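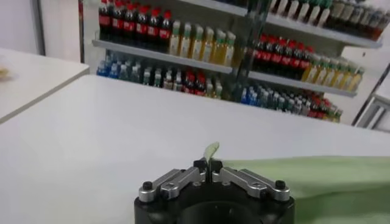 *The view from the wrist: a gripper over the work table, with a light green cloth spread to its right.*

**Hurkham team passes 177 folds on the way to 500**

Jun 5, 2021

A small team at Congate in Hurkham has recorded 177 examples of clothes being folded by a two-armed robot, and plans to reach 500 before the end of August. The recordings will be used to train Enby, a learning system the firm has been working on since last year.

Each example is one garment, taken from a pile, laid on a white table and folded by the two arms. A person guides the arms through the whole job while the cameras and joint sensors record. The system is later shown the recordings and has to work out for itself how the movements go with what the cameras saw.

"We don't write down how to fold a shirt," said Monique Lefèvre, who leads the project. "We fold one, then we fold it again with the collar facing the other way, then we do it badly and put it right. All of that goes in."

The bad folds are kept on purpose. In an earlier round the team threw out any example where the cloth slipped, and the trained system had no idea what to do when a sleeve fell out of its grip. It carried on folding as if the sleeve were still there. Examples with a slip and a recovery are now marked and stored with the rest.
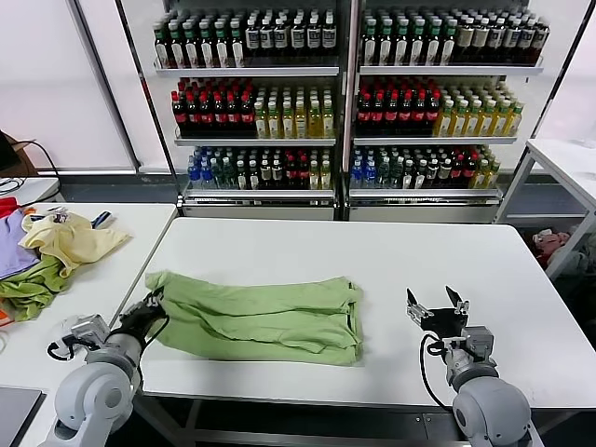

*Left gripper down on one end of a green garment, right gripper open over the table. More clothes are piled on the second table.*

Colette Chevalier and Bheki Motaung do most of the guiding, in turns. Motaung said the hardest part is the first lift. Thin cloth lies flat and the fingers have to catch a single layer without taking the one underneath.

"With your own hand you feel it straight away," he said. "Here you're looking at a screen and going by how the edge moves. I take it slowly, and then Colette tells me I'm taking it too slowly, which is fair. If the examples are slow, the robot will be slow."

The two have different habits, and these show up in the data. Chevalier tends to hold one end down and work along from the other. Motaung prefers to bring both grippers in together. The team talked about picking one method and sticking to it, but has kept both for now. Lefèvre wants to see how the system copes with a mix before deciding.

Every recording is checked by Rosalie Ammann, who watches it through, trims the start and finish, and adds a line of plain text saying what was done. She also notes which garment was used. There are 11 in the present set, and each has its own number so that the same few don't get used over and over. One garment will be left out of the training altogether and brought back for the tests.

Ammann said the notes take longer than people expect. A fold that looks finished from the head camera can look quite different from the wrist, where a corner may be tucked under. Where the two views disagree she goes back to whoever did the guiding and asks.

The wrist views were added this spring. Until then the team relied on the camera at the head, and the grippers often hid the very bit of cloth they were holding. Chevalier said the change made guiding easier as well — she now checks the wrist picture before closing the fingers.

A first version of Enby was trained on part of the collection last month. It could fold a towel in half on most tries but did poorly on anything with sleeves. Lefèvre said she had expected as much with so few examples, and that the figures would not be published until the full 500 are in.

The work is paid for by Congate with support from Hashmi, a laundry services company that handles linen and uniforms for hotels. Agathe Vasseur, who follows the project for Hashmi, said the company had no plans to put robots in its laundries at this stage. Its interest is in the sorting and folding of mixed loads, which is still done by hand.

Recording continues through the summer. The next batch will add heavier cloth, and trousers are due to follow. Congate says the written notes will be kept with the recordings, so that other groups can search them by garment and by type of fold if the collection is shared later on.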